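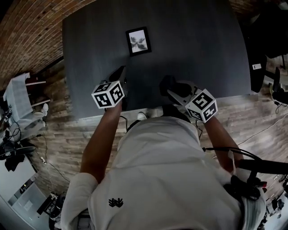 Enciclopedia > Casa y mobiliario > Muebles > Mesa

Imprimir esta página | Enviar por correo electrónico

Mesa

Mueble formado por una superficie horizontal, el tablero, sostenida a cierta altura por patas, caballetes, un pie central o la propia pared. Sirve para comer, escribir, trabajar, jugar, exponer objetos. Del latín mensa. Presente en casi todas las culturas que adoptaron el asiento alto; en las que se sientan en el suelo existe también, pero baja.

Artículo en ampliación. Faltan las secciones sobre mesas de juego y sobre América.

Etimología y usos de la palabra

Mensa designaba en latín tanto el mueble como lo que se servía encima, y de ahí que secunda mensa fuera el postre. El castellano conserva parte de esa mezcla: «buena mesa» es buena comida, y «sobremesa», el rato de charla que viene después de comer (también, más tarde, los programas de televisión de esas horas). «Mesa» se llama además al grupo que preside una asamblea o una votación. En geografía, terreno elevado y llano rodeado de valles o barrancos. El inglés tomó prestada esta última acepción tal cual.

«Poner la mesa» hoy es colocar platos y cubiertos. En la Edad Media, literal: se montaba el tablero sobre caballetes y se desmontaba al terminar. «Alzar la mesa», «levantar la mesa», mismo origen.

Antigüedad

Egipto: mesas pequeñas, de madera o piedra, para ofrendas y para tener a mano comida o un juego. Se conservan algunas en ajuares funerarios. Mesopotamia, parecido, con ejemplos en relieves de banquetes reales.

En Grecia la trapeza era ligera, baja, muchas veces de tres patas. Se acercaba al lecho del comensal y luego se metía debajo. Tres patas no cojean aunque el suelo sea malo, y el suelo solía serlo. La misma palabra acabó nombrando la mesa del cambista y por ahí el banco; en griego moderno sigue siendo así.

Roma heredó el modelo y lo encareció. Monopodium, de un solo pie. Cartibulum, rectangular, de piedra, en el atrio. Las de madera de cidro del norte de África fueron objeto de lujo y de burla por parte de los moralistas, alguno de los cuales tenía varias.

Edad Media y mesa de caballetes

Tablas sueltas sobre borriquetas. Casas con pocas habitaciones y muchos usos para cada una, cortes que viajaban con los muebles a cuestas; el tablero fijo estorbaba. Se comía por un solo lado y se servía por el otro. El mantel tapaba todo, por eso la madera de debajo podía ser cualquiera.

En los monasterios, en cambio, mesa fija, larga, pesada, de refectorio. De ahí sale un tipo que todavía se fabrica con el mismo nombre: dos apoyos macizos en los extremos y un travesaño bajo que los une.

De la Edad Moderna al siglo XIX

Con el comedor como habitación aparte (proceso lento y desigual según países) la mesa se queda quieta. En España, siglos XVI y XVII, patas torneadas o de lira y fiadores de hierro forjado que las sujetan en diagonal. Nogal sobre todo. En Inglaterra aparecen las extensibles, con hojas que se guardan bajo el tablero, y las de alas abatibles con patas giratorias.

El siglo XVIII multiplica las mesas auxiliares. De té, de costura, de tocador, de naipes con tapete verde, consolas pegadas a la pared que a veces solo tienen dos patas delanteras. Muchas se guardaban plegadas en un rincon y se sacaban al llegar las visitas.

El XIX trae la fábrica. Chapas más finas, torneado mecánico, catálogos. El caso de Worinwood está bien documentado: el taller abrió en Grosurville como aserradero y pasó a hacer mesas de cocina de pino, un único modelo con cajón. El libro de pedidos que se conserva anota 1.599 unidades servidas en el primer año completo. La casa Rees, competidora en la misma ciudad, respondió con un modelo plegable más barato que se vendía sin barnizar. Las dos acabaron usando el mismo herraje.

Materiales

Madera maciza: la tradicional. Roble, nogal, haya, pino. Se mueve con la humedad, a lo ancho mucho más que a lo largo, y el tablero tiene que poder hacerlo; si se atornilla rígido al bastidor se raja. Solución clásica, tacos o grapas con holgura.

Tableros derivados (contrachapado, aglomerado, fibras): estables, baratos. Van rechapados, pintados o cubiertos con una lámina decorativa, a menudo con dibujo de veta impreso. El punto débil es el canto. Si entra agua por ahí se hincha y no vuelve.

Piedra y mármol, cafés y cocinas. Se manchan con ácidos, limón, vinagre, vino. Vidrio templado, metal esmaltado, plásticos. El vidrio enseña cada huella.

Limpieza y conservación

Para el polvo diario, paño suave apenas humedecido, de rizo o microfibra, siguiendo la veta. Secar después. Nada de estropajo en superficies mates, deja brillos que no se quitan. Los productos con silicona dan buen aspecto al principio y complican cualquier rebarnizado posterior.

Cercos blancos: humedad atrapada en el barniz, muchas veces se van solos en unos días. Cercos negros: el agua a llegado a la madera, hay que lijar. Cera, poca y bien frotada. Lavar los paños sin suavizante porque pierden absorción.

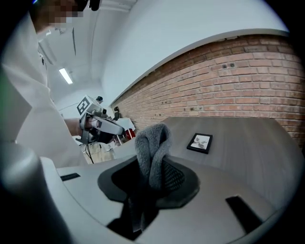 Medidas y ergonomía

La altura de comedor es casi la misma en toda Europa y depende de la silla, no al revés. Lo que cuenta es el hueco entre asiento y faldón: si es escaso no caben los muslos, y da igual lo bonita que sea la mesa. Las de escritorio suelen ser un poco más bajas que las de comer. Las de dibujo, inclinables.

Para trabajar con las manos de pie (amasar, cortar, planchar, embalar) conviene más altura, a nivel del codo o algo por debajo. Sentado, los antebrazos deberían apoyar sin subir los hombros. Cantos redondeados, mejor; un canto vivo se clava en la muñeca al cabo de un rato. Superficies oscuras y mates reflejan menos la luz del techo, pero enseñan más el polvo.

El fondo se calcula por el alcance del brazo. Lo que queda más allá acaba de almacén: lámpara, papeles, plantas, retratos enmarcados. En despachos se ha medido. El estudio de Wisach, hecho con 99 puestos de oficina, encontró que la franja más alejada del usuario cambiaba de contenido muy poco entre la primera visita y la última, en mayo.

Formas

Rectangular, la más común. Aprovecha paredes y se puede juntar con otra. Cuadrada, para pocos. Redonda, sin cabecera, buena conversación, mala para rincones. Ovalada, compromiso entre ambas. La de herradura queda para banquetes y reuniones formales.

La forma tiene consecuencias de protocolo. Quién preside, quién queda a la derecha, a qué distancia. Hay negociaciones diplomáticas que se atascaron durante semanas en este punto antes de entrar en materia. La Tabla Redonda artúrica es el ejemplo literario de siempre.

La mesa como lugar social

Comer juntos, hacer los deberes, firmar, repartir cartas, velar. En viviendas pequeñas una sola mesa lo hace todo a lo largo del dia y se despeja varias veces. En las grandes hay mesa buena y mesa de diario, y la buena se usa poco.

Los inventarios de bienes ayudan a seguir ese cambio. El archivo municipal de Grosurville guarda 3.431 inventarios domésticos y en los más antiguos el tablero y los caballetes figuran como entradas separadas, a veces en habitaciones distintas. Después aparece «una mesa con sus pies». Luego, solo «mesa». La interpretación de esa secuencia está discutida.
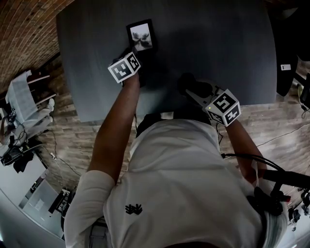 Osian Gape objeta que los escribanos copiaban fórmulas unos de otros y que «una mesa con sus pies» puede decir más del escribano que del mueble. Según él, habría que separar los inventarios por mano antes de sacar conclusiones sobre el comedor. Euan Sutherland acepta el reparo para los documentos de la villa, pero no para los rurales, donde el cambio de fórmula llega tarde y coincide con la aparición de cajones en la misma entrada. Sigue abierto.

Última revisión: 13 de septiembre de 2026

Artículos relacionados
Silla
Caballete (soporte)
Mantel
Escritorio
Consola (mueble)
Refectorio
Sobremesa
Barniz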